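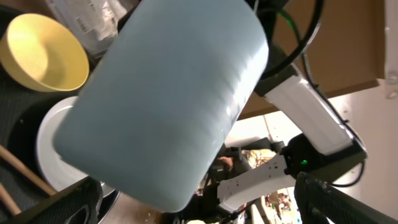
Home | Posts | Arms | Contact

Dropped grip, second week

The left gripper let go again on the dish-clearing task. The log shows 281 cycles with no complaint, then a force reading of zero while the fingers were still closed. Nothing broke, but I don't trust the hold check anymore.
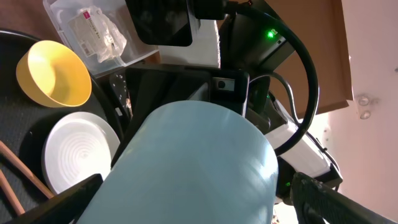
I blamed the finger pads first and swapped them. Same fault 17 cycles later. Colm Ó Dálaigh thought it was the cable – when the wrist rolls far enough, the loop pulls on the connector.

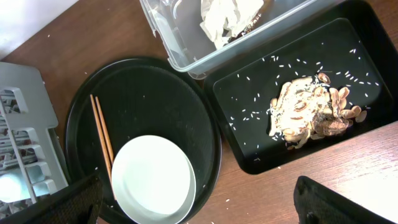
He was right, or mostly. With the plug wiggled by hand the reading drops out, and the controller takes zero to mean "nothing held" and opens. That second part bothers me more than the plug.

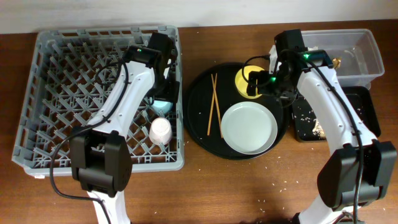 For now a lost reading stops both arms and keeps the fingers shut. I've ordered a longer cable and will reroute it in September.

We use cookies to remember your settings. OK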